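Notebook, voice room, 12/13/24

Carried over from last entry: the drone problem, the B-flat problem, and the chair.

The chair is fixed. It was a felt pad missing from one foot, and it had been putting a small tick into the recordings every time somebody leaned into a high note. People lean into high notes a lot. I had been marking those ticks as tongue clicks for most of the fall and giving advice accordingly. To the people I told to relax their tongues: sorry, and I hope your tongues are at least relaxed.

Drone problem. For anyone reading this who wasn't at the last session, we are trying to find out whether people who say they can't carry a tune do better with a held note under them, or with a note played once and then taken away. The group is 17 grown-ups, all recruited by the Dhanial notice, which asked for "people who have been told to mouth the words." We got a very good response. One man brought his third grade report card.

Set-up as before. Novow recorder on the short stand, mic a forearm's length from the mouth, headphones on the left ear only so they can hear themselves with the right. Bratoment running on the old laptop for the pitch trace, screen turned away from the singer. We tried it facing them in the first week and they all sang to the line like people trying to park.

Total takes in the folder this morning: 1701. Usable after I went through them: 987. That is a worse ratio than I'd like. Most of the losses are laughing. A fair number are people saying "wait, sorry" on what would have been a perfectly decent F. One is a long and quite moving phone call about a dishwasher.

Results so far, sloppy:

With the held note, people land closer but take longer to get there. They slide up from underneath, sit a little flat, hear the beating against the drone and then fix it. You can see the whole thing on the trace, like somebody feeling for a light switch.

With the note played once, they go straight to something. It's often the wrong something, but they go there with confidence and stay put. Two of them were a clean fourth low every time, on every note, dead steady. That is transposing, which is a skill people get paid for. I moved the whole exercise down a fourth for them and they were fine. One cried a bit. She had been told for forty years that she had no ear, when what she had was a low voice and a teacher who played everything in the one octave.

So "can't sing" in this group has come apart into several piles, and I should write down what they are before I start believing there's only one again:

Range. The note was never in their voice to begin with. Easy to fix, embarrassing how long it took me to check.
Hearing themselves. Fine on the hum, lost on the open vowel, better with a hand cupped behind the ear.
Breath. Start on pitch, sag by the end. Long notes only.
Fright. Everything is fine until the red light on the Novow comes on.
Unknown. See B-flat.
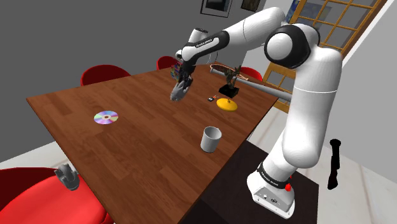

Arm over the long table, gripper pointing down, patterned box behind it.

B-flat problem. Below the piano's middle C, the B-flat just under it. The group as a whole is worse on that note than on the notes either side. I was very excited about this for two days. I had a theory about the place where chest voice starts to thin out, and I had drawn a diagram with arrows.

Rafsan Chowdhury came by to return my adapter, looked at the diagram for a polite length of time, and then hummed a B-flat at the radiator cover. The radiator cover hummed back. It has a lovely tone, slightly sharp. Anyone standing at the mic hears their own note plus a second opinion from the wall, and they drift up to agree with it.

I've wedged a folded towel behind the cover. B-flat is now an ordinary note. The diagram has been retired. I'd like it recorded that the arrows were very neat.

What this does to the data: all the B-flat takes before today are suspect. I don't want to throw them out, as they may be the best evidence we have that these people listen. Somebody with truly no ear would have ignored the radiator. Marked them "R" in the sheet and left them where they are.

Exercises, notes for whoever runs the January block:

The siren still works best as a first thing. Low to high and back on an "oo," no target, as silly as possible. Do it yourself first and do it badly. If you do a nice one they'll stop.

Skip "Happy Birthday." I know it's the song everybody knows. It has an octave jump in the third line and it's always started too high by the most cheerful person in the room. Half the group had a bad memory attached to it. Use the first line of anything that stays within five notes.

Don't say "listen harder." I caught myself on playback saying it more than once. What would a person even do? "Hum it first, then open your mouth" gets the same result and gives them a job.

When a note is off, say which way. "A little under" is useful. Making the face is not. I make a face, apparently. I've been shown it.

Match them before you ask them to match you. Have them sing any note they like, find it on the keyboard, play it back. They are now in tune by definition, and you go from there a step at a time. This was Rafsan's idea and I resisted it for a week on the grounds that it was cheating. It moved more people in an evening than my nice ladder of sustained tones did in a month. I have kept the ladder in the binder out of affection.

Break for tea. Tea is bad for the voice according to one half of the internet and essential according to the other, so I allow it lukewarm and offend both.

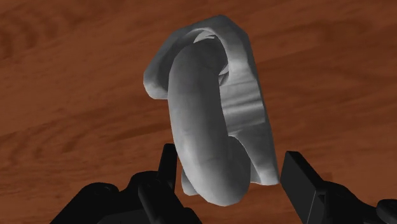
Gray sculpted form above the tabletop, with the gripper reaching up from below.

After the break, the duet test, first try. Pair a wobbly singer with a steady one, same line, same octave, standing side by side and facing the same way. I expected the wobbly ones to hang on to the steady ones. They did, for a bar or so. Then in three of the pairs the steady one got pulled off and they went down together, very gradually, holding on to each other like skaters. By the last bar they were a half step under and beautifully blended. Played it back to them without the keyboard and they thought it was the best thing we'd done. Without the keyboard it was.

So I'm not sure what I'm measuring there. In tune with the piano and in tune with each other are separate columns now. I should have had two columns all along. Every choir I've ever been in needed the second one far more.

Next time try them facing each other. Also try it with the steady singer a little louder, and with the steady singer not told that they are the steady singer, as two of them got noticeably grand about it.

Kenik songbook: we have been using the short rounds out of the front. They're good, plain tunes, small range, words nobody minds singing. The ones from the back half go up and stay up. Whoever arranged the last section was a tenor with something to prove. Stick to the front.

Gear notes. Bratoment still jumps an octave when anyone sings with a lot of breath in the sound. It isn't wrong all the time, so you can't just subtract. I'm checking those by ear, with the obvious drawback that it's my ear. Rafsan did a blind pass on 4 of the worst ones and we agreed on all of them, though he says one was a sneeze and I still say it was an attempt.

Batteries in the Novow went during the last half hour. Spares are in the biscuit tin. There are no biscuits in the biscuit tin, so stop looking.

One more thing on fright. I taped over the red light. Same singers, same notes, same room, and the first takes came out steadier for most of the people in that pile. A square of black tape. I had been planning a whole session of breathing work for them and I'll probably still run it, as I've already bought the mats.

For next session:

Redo B-flat for everybody, towel in place
Facing-each-other duets
Split the tuning column in two, going back to the start of the sheet if I can stand it
Ask the low-voice pair whether they'd sing bottom line in the January round
New felt for the other three chair feet before they get ideas
Return the adapter to Rafsan, who says it was his in the first place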